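About Vida Subtitling

Vida Subtitling is a translation and timing company for television drama and documentary. We work mainly from Spanish, Portuguese, Turkish and Mandarin into English. The company was set up in Vasville by Sofia Magalhães and Huiling Xia, who had both worked as freelance subtitlers and wanted one office where translation, timing and checking were done under the same set of rules.

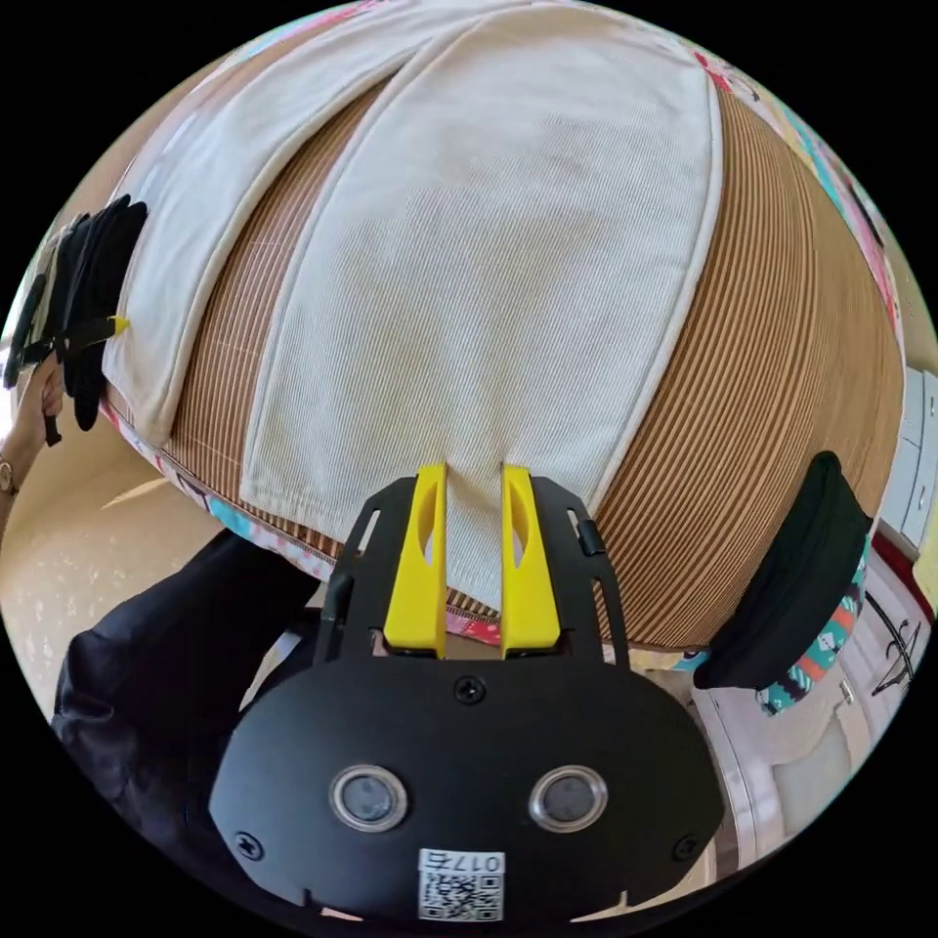
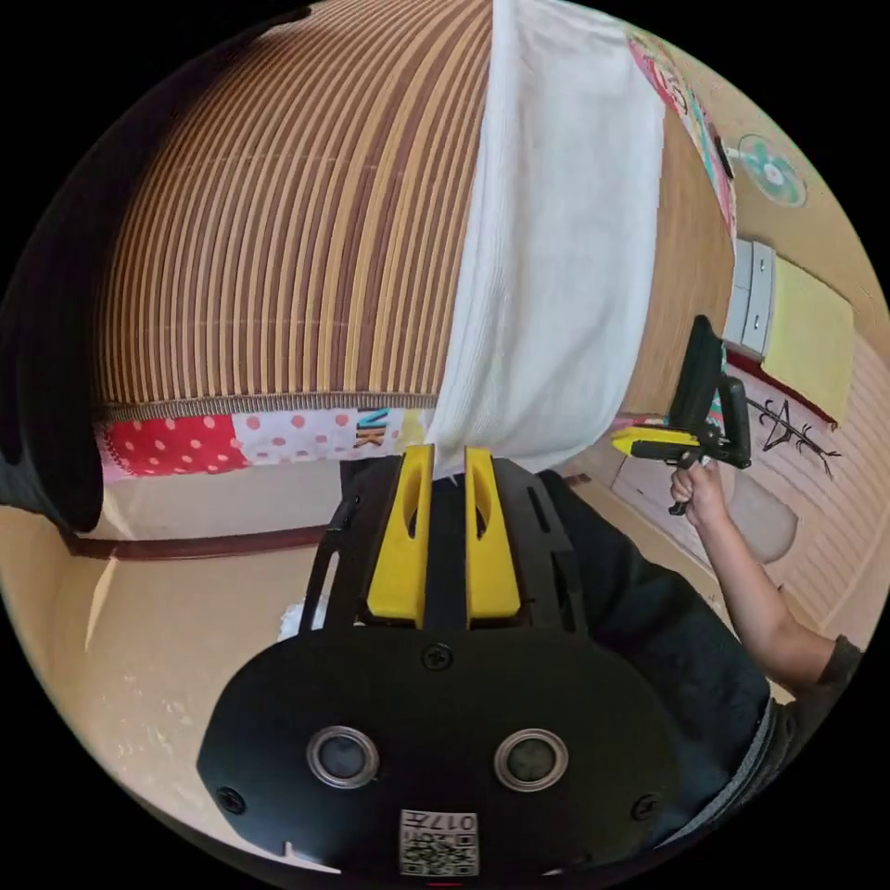
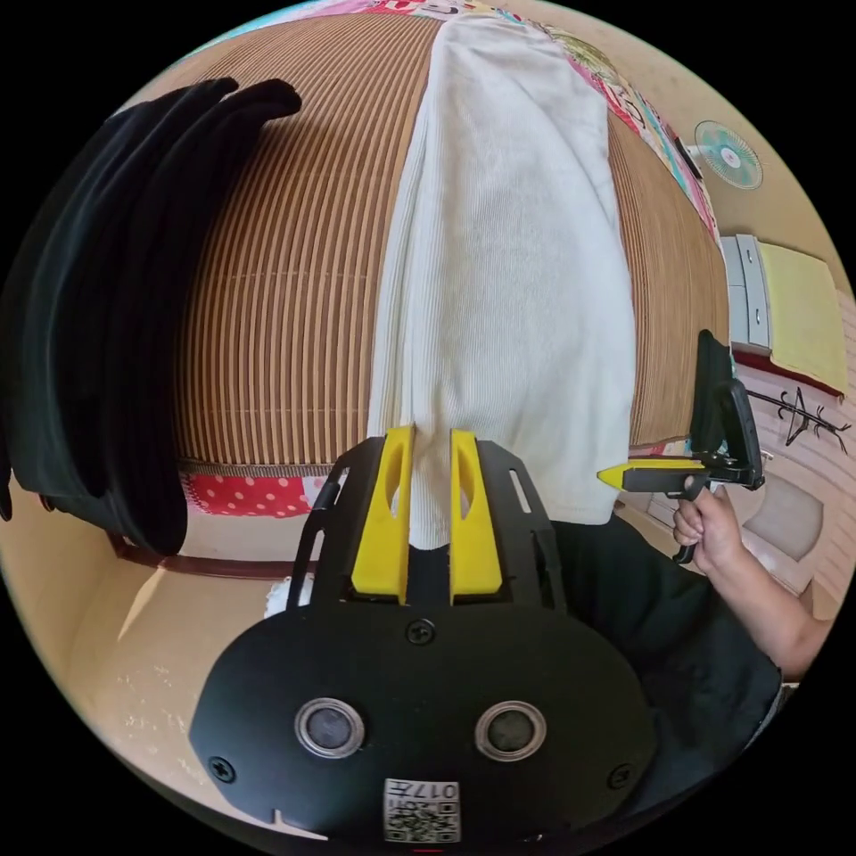
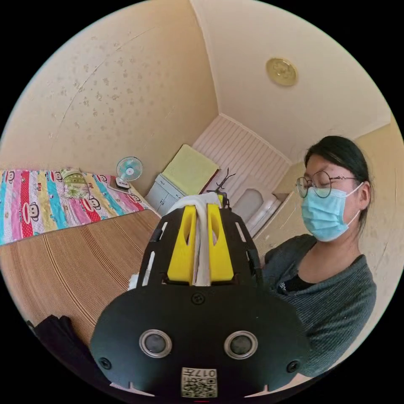
Do you keep slang and swearing when you translate a series?
Slang is translated at the same strength as the original wherever the broadcaster's own rules allow it. If a channel limits strong language, the translator marks each softened line in the project file and the client receives the list with the first delivery.

What we do

Our main service is the full translation of scripted series. A project normally starts with the final picture edit, the dialogue list and any notes on names and places. Where no dialogue list exists, we write one by ear before translation starts. This adds to the schedule and is charged as a separate item.

We also supply subtitles for the deaf and hard of hearing. These files carry speaker labels, sound labels and song lyrics where the rights have been cleared. They are written from the soundtrack and are not adapted from a translation file.

A smaller part of our work is revision. Older series often come back to air with subtitle files made for a different frame rate or a shorter cut. We retime the file, correct errors of meaning and replace terms the broadcaster no longer uses. The original file is kept unchanged in our archive, and a list of the edits goes to the client.

How a file is made

Each episode is assigned to one translator and one checker. The translator sets the timing and the text together. We found that splitting these two jobs led to lines that fitted the clock but broke in the wrong place, usually between an adjective and its noun.

Every subtitle has a maximum of 2 lines. Reading speed is set for each client and checked by software, then by eye. The checker watches the whole episode with sound and picture — spot checks are not accepted for drama. Comments are entered in the file itself, and the translator has the final word on meaning. The checker has the final word on timing.

Series with many recurring characters have a shared term sheet. It records nicknames, forms of address, catchphrases and how each character speaks to each other character. For the family drama Kırmızıgül, which we translated from Turkish, the sheet grew to 207 entries over the first series. Most of them dealt with terms for relatives, where English has one word and Turkish has several. The sheet is passed on with the files if a client moves the work elsewhere.

Software

Joelle Rawashdeh leads our technical work. Translators use Bokier, an editor written in-house and first put into daily use one August when our previous licence ran out. It stores timing against the frame count, handles right-to-left text and exports to the file types our clients ask for. It is not sold separately. Automatic speech recognition is used only to produce a rough dialogue list, and that list is corrected against the sound before anyone translates from it.

People

Sofia Magalhães is responsible for Spanish and Portuguese. Huiling Xia and Guilan Han share the Mandarin work, with Guilan Han also editing the house style guide, now in its fourth version and 123 pages long. Meifang Tan manages schedules and is the first contact for new clients. Our freelance translators are credited by name at the end of each episode unless they ask us to leave the credit out. We request this credit in every contract.

We have completed almost 400 episodes, the majority of them for public and regional channels.

Taking on new work

For a quotation, please send the running time, source language, number of episodes, delivery format and the date of first broadcast. A sample scene is useful but not required. Scenes with overlapping speech, on-screen messages or sung dialogue should be mentioned at this stage, as they change the time needed per episode.

Test translations are limited to one scene and are paid. Material sent for quotation is held on our own server in Vasville and deleted if the project does not go ahead.

Applications from translators are read by the language lead concerned. Please state your working languages, the editor you normally use and the kinds of programme you have subtitled. We do not reply to applications sent without a language pair.

This page was last revised on February 14, 2025.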